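3.2 Cloths, folds and where things end up

The second part of our study looks at textiles, and at what people do with them once they leave the cupboard. Fendo, the larger of our two sites, keeps its cleaning cloths in open buckets; Sallow keeps them on shelves. We had expected the shelf users to fold and the bucket users to stuff. The real picture was a good deal richer than that, and going through it was one of the most enjoyable parts of the work. Over the study period we logged 3,534 put-away events, and almost 200 of them involved a cloth being taken out again within the same visit and put back differently.
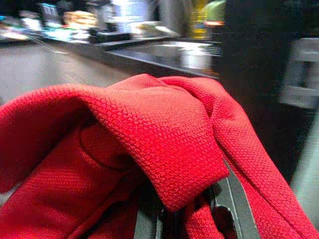

Weave matters more than we had guessed. Dumitrescu suggested early on that people judge a cloth by feel before they decide how to store it, and our notes bear her out. A flat, thin cloth gets folded into quarters almost without thought. A thick one with some texture, like the red cloth with its fine pebbled surface and small woven ridges, tends to hold whatever shape it was last given, so it rises into billows and rolls over on itself. Participants at both sites spoke warmly of these thicker cloths – "it stands up by itself" was how one person at Fendo put it – and they were also the ones most often left unfolded. We coded a cloth as "bunched" when no straight fold line ran along a full side, and as "folded" when at least one did. Price and a second coder worked through the records separately and disagreed on only eight cloths, all of them thick.

What a bunched cloth does to the rest of a container is the part we find really exciting. It spreads. Smaller items move out to the walls or slip underneath, and a person looking in from above sees mostly fabric. We call this the cover effect, and it showed up in the very first week of recording in January. Figure 6 gives a clear case: the red cloth takes up most of the bucket, and the yellow items show only near the wall and rim.

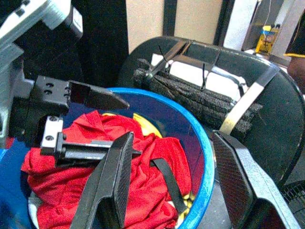

Figure 6. Blue bucket with a bunched red cloth; yellow material is visible by the far inner wall and near the lower right inner rim. A black strap lies across the cloth.

Straps deserve a word of their own. They were coded as "loose items" under the Gethin scheme, but in practice people treated them much like cloths, dropping them on top and leaving them there.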